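Section 2: Planning and Budgeting Before You Buy

Revised 27th August

I wrote this section last, after I'd already spent the money, so please read it first. Section 3 onward takes you through bolting down, wiring and software for a two-arm tabletop station like mine. This one covers what to order, in what order, and where I wish I'd put the cash. I set my station up in a rented unit in Nasthorpe to work on clothes handling (folding, sorting, stacking), and most of my advice leans that way. If you plan to do screws or test tubes, the table part still applies but you can skip a lot of the gripper talk.

Before you start

You'll want a tape measure, a notebook or spreadsheet, and a pile of whatever you plan to have the arms handle. Real stuff, please, from a real closet. I did my first plan with a stack of brand-new dish towels and got a very cheerful idea of how easy this was going to be!

2.1 Write down the job

1. Write one sentence that says what goes onto the table and what should come off it. Mine was "mixed T-shirts in, folded T-shirts out."

2. Under it, list the largest item you'll ever put on the table. Lay it out flat and measure it with the sleeves spread.

3. List the most annoying item too. For me it's thin, stretchy shirts with a big print on the front, which bend in one place and refuse to bend in another.

4. Decide how many items will be on the table at once. It changes the size of the table, how far the arms have to reach and how much camera you need, so settle it now.

Note: If you can't get step 1 into one sentence, you may be planning two stations. That's fine, but budget for them one at a time.

2.2 Choose the table

I know, everybody wants to go straight to the arms. I did too, and then I bought the table twice.

1. Take the largest item from your list and tape its outline on the floor. Add the other items you want out at the same time, also in tape.

2. Add space for the arm bases along one side. The bases take up more room than the drawings suggest, mostly on account of the plugs sticking out the back.

3. Add a strip at one end for finished work. You'll be tempted to leave it off, and then there's no place for a folded shirt to go except on top of the next one.

4. Check that the table doesn't wobble. Lean on each corner with your full weight. If it moves under you, it will move under two arms swinging in opposite directions.

5. Think about the surface. A shiny top gives you bright patches under overhead lights, and those patches drift around in your camera views when somebody opens a blind.

Caution: Don't clamp an arm to a table with a loose or hollow top. Take the top off, look at the underside, and add a solid plate if there's any doubt.

I put the table against a wall, and I'd do that again. Clothes can't slide off the far side, and a plain background is easier on the cameras. The price you pay is that you can't walk around to the back to untangle things, so make sure you can reach the wall from the front with the arms parked.

2.3 Choose the arms

I got quotes from Tomero and from Rastix. Both were polite and both sent me a number that left things out, so here's how I'd go about it today.

1. Ask for the price of two arms, complete, with controllers, power supplies, mounting plates and every cable needed to switch them on. Say "every cable" in writing.

2. Ask for the reach with a gripper fitted. The figure on the front of the brochure often stops at the wrist.

3. Draw both reach circles on your taped floor. The part where they overlap is where all your two-handed work will happen. If it's smaller than your largest item, move the bases closer together and draw again.

4. Ask what the arm can lift when it's stretched all the way out. A T-shirt weighs next to nothing, but the gripper, its motor, the camera and the bracket all ride along out there too, and they count.

5. Ask how long a replacement joint takes to ship. Write the answer next to the price, and treat it as part of the price.

6. Ask whether you can buy one arm now and one later at the same rate. I was able to, and it spread the cost out nicely.

Note: Two matching arms cost more than one good arm and one bargain arm, and they're worth it. You keep one kind of spare, you learn one set of menus, and when something goes wrong on the left you can swap parts with the right to find out what.

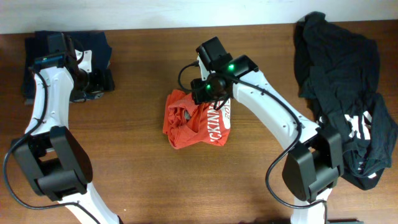
The elbows are what I'd underestimated. On paper I'd planned everything around the grippers, and I had a lovely drawing with two little claws meeting over a shirt. The elbows take up table space too, and they do it at the front where you want to spread things out. When you do your tape layout, set a cardboard box where each elbow will be and see what it covers up. Do this with the arms reaching far, reaching close and crossing toward the middle. If a garment has to lie underneath an elbow for part of the job, make sure there's clearance over it and that your software knows it's there.

2.4 Choose the grippers

1. Start with a simple two-finger gripper. You can always swap it later, and it'll teach you what you really need.

2. Bring your most annoying item to the demo. If the supplier only does demos by video, mail it to them. I sent a shirt to Bhardwaj, who made my grippers, and got a very useful clip back (and the shirt, eventually).

3. Ask to see one layer of cloth picked up off a pile. Picking up the whole pile is easy and tells you very little.

4. Ask for the price of spare fingertips. They wear out, so order a few sets with the gripper and save yourself the second shipping charge.

5. Check for status lights you can see from where you'll be sitting. It sounds fussy until you've spent a morning wondering whether a gripper has power.

2.5 Plan the cables

This is the cheapest line in the whole budget and it caused me the most stopped days.

1. For each arm, list every cable that runs out to the wrist. Gripper power, gripper signal and camera is the usual set, though some makers combine them.

2. Measure along the arm when it's stretched out straight, then add slack at every joint. Too little and the cable pulls tight at full reach. Too much and you get loops hanging down that snag on sleeves.

3. Buy soft hook-and-loop straps in bulk. Don't use hard plastic ties near a joint.

4. Move the arm slowly by hand through its whole range with the straps on, watching the cable the entire time.

5. Buy one spare of each cable – the exact same length and plug – and hang it on the wall where you can find it.

Caution: Switch the arm off at the wall before you route or strap any cable. Keep your fingers out of the joints even with the power off, as some arms sag when they lose it.

2.6 Plan the cameras and lights

1. Budget for a camera on each wrist, plus a fixed one looking over the whole table. The wrist cameras help with grasping and the fixed one helps you work out what went wrong afterward.

2. Order the wrist brackets along with the cameras. Ask what they weigh.

3. Put soft light on both sides of the table. With one light, each arm throws its shadow right where the other one is working.

4. Test with dark clothes. Folds in a black shirt can just about vanish on camera, and it's better to learn that while you can still return a camera.

2.7 Put the budget together

I keep mine as a plain spreadsheet, one line per item, and I sort it by what stops the station from running if it's missing. You'd be surprised how high the fuses end up.

1. Enter the big items first, with shipping and tax on the same line.

2. Enter the table, plates, bolts and clamps.

3. Set aside $300 for straps, spare cables, tape, adapters and fuses. I thought that was silly and then I spent every cent of it.

4. Enter rent and power for the set-up period. I allowed 4 weeks from delivery to first useful folding, and used up all of them.

5. Enter support. Mine came free for 12 months, and the clock started on the shipping date and not on the day I opened the box. Ask about that.

6. Leave a line for clothes. Secondhand is perfect. Get light and dark, thick and thin, prints and plain, and mix them from the very first day.

Note: Keep your own hours in the spreadsheet, even if you aren't paying yourself. It makes the choice between a ready-made bracket and a homemade one much clearer.

2.8 Order of buying

1. Table and mounting plates.

2. First arm, first gripper, emergency stop.

3. Cameras and lights.

4. Second arm and second gripper, once the first pair has run for a while without surprises.

5. Spares, with whichever order already has the cheapest shipping.

I placed my first order in May and didn't order the second arm until I was happy with the first, and that gap did me a lot of good. By then I knew I wanted the bases closer together, and I'd only drilled one set of holes.

Caution: Don't skip the emergency stop or put it on a later order. You need one you can hit from your chair and, if anyone else will be in the room, another they can reach too.

When your deliveries are booked, go on to Section 3 and clear the floor for unpacking. Keep the boxes and foam until support has run out.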